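Pouring Drinks, Table Set: read me first

Hi, and thanks for downloading the folder. I'm the one who put the notes together, Villads Kjærgaard did most of the sorting, and if something is labelled wrong you can safely assume it was me. The collection is all about getting a drink out of a bottle and into a cup: the bottles, the cups, the dark cloth they sit on, and the little spills and dribbles that come with the job.

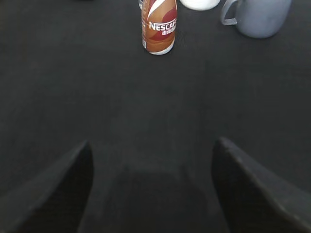
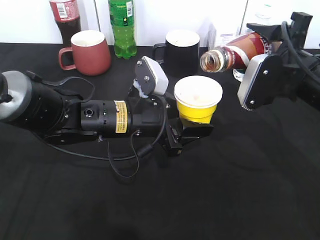

Cups first, as they get the most questions. We bought a stack of them secondhand and never tried to match them, so you'll find heavy ones, light ones, wide ones and a few that are frankly a bit ugly. I love the plain grayish-blue mug for its quiet colour, but the yellow cup is the one I'd steer you to if you're starting out, because the white inside makes a bit of tea-coloured drink so easy to see (there's a faint orange-brown stain at the bottom of it in the second picture, and I think it suits the thing). Dark insides are miserable for this. You can be a good way up the wall of the cup before you notice any change at all.

What's in the folder

There are 600 pours in the main set and another 50 in a folder called "extras". The extras are the ones we couldn't agree on. Þröstur Skov wanted them in, I wanted them out, and a separate folder kept the peace. Each pour has a short text note with the bottle, the cup, the drink and a fill level, which is one of: empty, splash, third, half, most, full. Please don't read too much into "most". It covers a lot of ground, and Villads is far more generous with it than I am.

The notes are plain text and the file names are the bottle name, then the cup name, then a running number. If the cup name is "misc" it's one we forgot to write down. Sorry!

The drinks

We stuck to things you'd find at any corner store: cola, bottled coffee, iced tea, water, and a cloudy apple juice we gave up on after a while because it left a film on everything. Coffee is my favourite to look at. The small bottles are a good size for a single cup, the labels are colourful, and the drink itself shows up well against white. Cola is fussier. It foams, the foam climbs, and whatever level you thought you had is different a few moments later. Our rule is to write the level down once the foam has gone, and there's a "foamy" tag if you'd like to skip those.

Water is in there too, and it's the weak spot of the whole set. In a white cup under flat light you can barely tell a third from a half. I'd leave the water pours out of anything where the level matters to you.

The cloth

We tried a bare tabletop, an old tea towel and a vinyl sheet before landing on something dark and dull. It doesn't throw glare back at you, and pale cups stand out nicely. It does show every crumb, mind you, so we kept a lint roller handy and got through more refills than I care to admit.

Things I know are wrong

The bottle names changed partway through. Early notes say "coffee small" and later ones say "coffee S", and they're the same thing.

A few pours list a cup as full when there was already something in it before we started. I've tagged the ones I caught with "topped up", and I'm sure I missed some.

Every pour made before lunch in January has the brighter overhead light on. I don't think it hurts, but the colours look a touch cooler.

Versions

Nokcombe is the first release and Dravum is the current one. Dravum fixes the cup names from the first batch and drops the duplicates. If your copy still has a folder called "Hviid", you have the old one, so please grab it again.

If you find a mistake, send me the file name and what you think it should say. I usually get to these in the evening with a cuppa, in whichever mug is clean.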